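Liste de diffusion : Collecte et annotation, projet Keltance
Objet : Re: Consignes de collecte pour la tâche de déplacement des cubes
De : Coordination des données, site de Tollstead
À : Ensemble des sites participants

Chères collègues, chers collègues,

Nous accusons réception des questions adressées à la liste par l'équipe de Gekmont et reproduites ci-après. Elles concernent tous les sites, et il nous paraît utile d'y répondre ici.

> Bonjour à toutes et à tous,
>
> Nous préparons notre contribution au lot de mai et souhaitons obtenir trois
> précisions avant d'ouvrir les postes aux opérateurs.
>
> 1. Le document de cadrage indique que la position de départ des cubes doit
> « varier suffisamment ». Faut-il comprendre un tirage aléatoire à chaque
> épisode, ou une variation laissée à l'appréciation de l'opérateur ?
>
> 2. Les épisodes au cours desquels un cube échappe à la pince doivent-ils être
> supprimés sur place ou transmis avec les autres ?
>
> 3. Lorsqu'un seul bras est sollicité, l'autre peut-il être replié hors du champ
> de la caméra de tête ? Nos opérateurs le préféreraient pour des raisons de
> visibilité.
>
> Avec nos remerciements,
> L'équipe de collecte, Gekmont

Sur le premier point, la variation ne doit pas être laissée à l'appréciation de l'opérateur. L'examen du lot précédent, qui comptait 3 670 épisodes validés, a fait apparaître une concentration marquée des positions de départ devant l'opérateur, à portée immédiate des pinces. Le modèle entraîné sur ces données se comporte convenablement dans cette zone et se dégrade dès que l'on s'en écarte. Chaque site utilisera donc la liste de tirage produite par l'outil Aidoo, qui attribue à chaque cube une case de départ et, le cas échéant, une case d'arrivée. Plusieurs cubes peuvent recevoir des cases voisines, voire la même. Ces configurations serrées sont voulues et ne doivent pas être corrigées à la main.

Sur le deuxième point, les épisodes comportant une perte de prise sont transmis, à condition que l'opérateur ait repris le cube et mené la tâche à son terme. Ils portent l'étiquette « reprise ». Les épisodes abandonnés sont également conservés, dans un répertoire distinct, et n'entrent pas dans le décompte du site. Aucune suppression n'est effectuée localement. Le plafond est fixé à 40 épisodes par séance et par opérateur, reprises comprises.

Sur le troisième point, la réponse est négative. Les deux bras doivent demeurer en position de travail pendant toute la durée de l'enregistrement, pince ouverte pour celui qui n'intervient pas. L'état articulaire des deux bras est enregistré en continu, et un bras replié constituerait une posture que le modèle ne rencontrera jamais à l'usage.

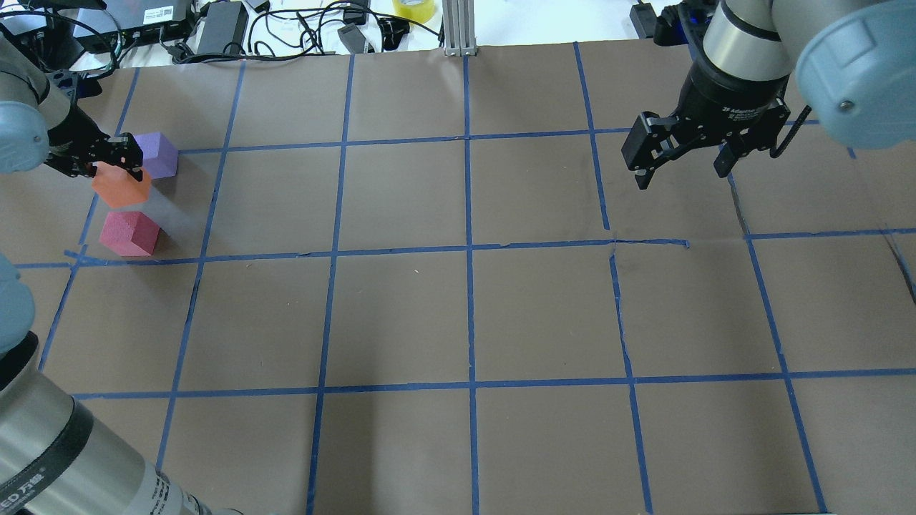

Le quadrillage du plan de travail sert uniquement de repère pour la mise en place et n'est pas fourni au modèle comme information séparée. Il est tracé au ruban bleu sur papier kraft, et de légères irrégularités du ruban sont tolérées. La case est désignée par sa colonne, comptée depuis la gauche, puis par sa rangée, comptée depuis le fond. Une configuration où les cubes orange, violet et rose se trouvent regroupés dans la colonne de gauche, le bras gauche tenant le premier et la pince droite restant ouverte et vide, est pleinement recevable, même si la moitié inférieure du papier demeure inoccupée. Les sites qui emploient un autre support voudront bien nous le signaler avant la première séance.

S'agissant du remplacement du papier, un pli ou une petite déchirure ne justifie pas l'interruption d'une séance. Le changement de feuille se fait entre deux séances et doit être consigné dans le journal du poste, avec le numéro du premier épisode enregistré sur la nouvelle feuille.

Les fichiers sont déposés sur l'espace Keltance au plus tard le dimanche soir. Tout dépôt incomplet sera retourné au site concerné sans examen partiel. La version révisée du document de cadrage, intégrant les réponses ci-dessus, remplacera la version 2 et portera le numéro 3. Dans l'intervalle, le présent message fait foi.

Nous vous prions d'agréer, chères collègues, chers collègues, l'expression de nos salutations distinguées.

La coordination des données
Site de Tollstead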